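Review: Oketance fixture plate and gripper finger set
Posted by Lizelle Nel, April 25, 2018

We bought the plate and fingers from Thygesen for a cell that works on desktop towers: memory modules, cables, small parts. I ran it for 8 days before writing this.

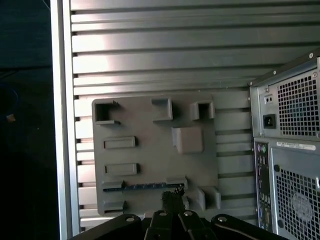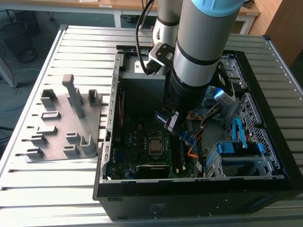
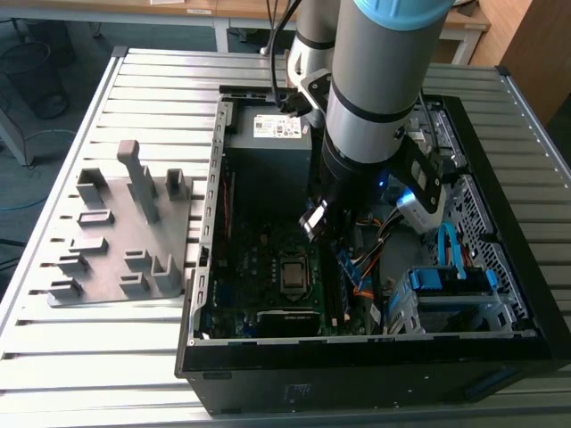
What went wrong

On day 2 the arm pushed a memory module down while it was tilted in the fingers. The force limit should have stopped it. It didn't trip until the module had bent a slot latch. The limit had gone back to the factory value of 100 N after a restart, and there was no message on the pendant.

Crescencio Lozano found it in the log. We now check the limit at every power-up and keep hands out of the case until that's done.

Support

Thygesen answered the next morning. They know about the reset and say a fix is due in August.

Verdict

Good plate, decent fingers, poor defaults. At $600 I expected settings that survive a restart. I'd wait for the fix.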